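Flower bench notebook, Wurnwood workroom
December 10, 2022

Back at the rose problem again. The Skunda order came in this morning, 106 stems, and I'd say the outer petals looked fine but the necks on the white ones were already soft. I recut everything on a slant, an inch off, stripped the leaves below the water line and split them between two buckets. Bucket A got plain tap water. Bucket B got the powder food at the strength on the packet, which I have to admit I've never measured properly before today (I always just threw in a scoop!).

I also tried the warm water trick on 16 of the worst ones, wrapped in newspaper up to the heads and left standing in the back sink. Will check them before I lock up. If they perk up I want to do the same with the hydrangeas, though those drink through the petals too, so maybe a dunk first.

Packing test went on after lunch. The new Roltolier boxes are taller than the old ones and I love that, but a hand-tied bouquet slides around in there like a shoe in a suitcase. I cut a collar out of scrap card, folded the tabs under and stapled it to the base, and then I carried the box up and down the back stairs quite a few times, not gently. One lily lost a petal. The ribbon stayed put. Collar version two needs a wider hole, as the wet wrap at the stem ends catches on the edge going in and I had to shove.

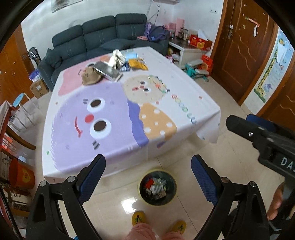

Page last changed: December 10, 2022, by the bench

Delivery notes, before I forget them. The Navarrete run is still the one that worries me. It's 353 on the van's trip counter there and back with all the stops, and whatever gets loaded first comes out last and sulks. I'd like to try loading the tulips at the very end, heads toward the door, with the cold packs along the side wall and not underneath. Cold from below made the stems bend last time, or that's my theory anyway. Could just as easily be the tulips being tulips.

Message cards: the printer is still cropping the bottom line on anything longer than four lines. Card for order 854 came out with no sender name on it, so I wrote that one by hand in the green pen. Please use the shorter template until I've fixed the margins.

Evening check on the sink roses: 11 have lifted, the rest are hanging. Moved the good ones to bucket B, marked with a bit of raffia.

To do: order more raffia, ask Skunda for the cut date on those whites, scrub the gray buckets with bleach, and start the list for January while the cooler is still quiet.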